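Two needle drivers, one sewing pad, no excuses

Feb 21, 2023

I have spent the week comparing the Welley jaws with the Dridlow jaws, which cost 690 dollars more and come in a nicer box. Same arms, same controller, same stitch.

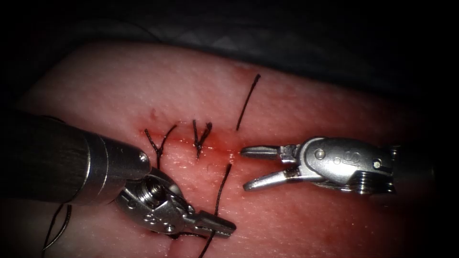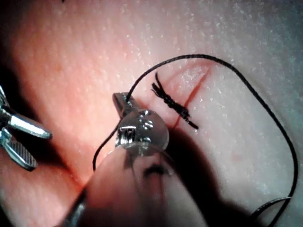 Black thread, knots and metal jaws, from the fixed camera and then the wrist camera.

The Dridlow holds a needle better. The Welley lets go of one better, and I do a lot of letting go. Wrist view wins for knots - the fixed one is for finding out where your other arm went. Roughly 139 stitches so far, 7 of them pretty.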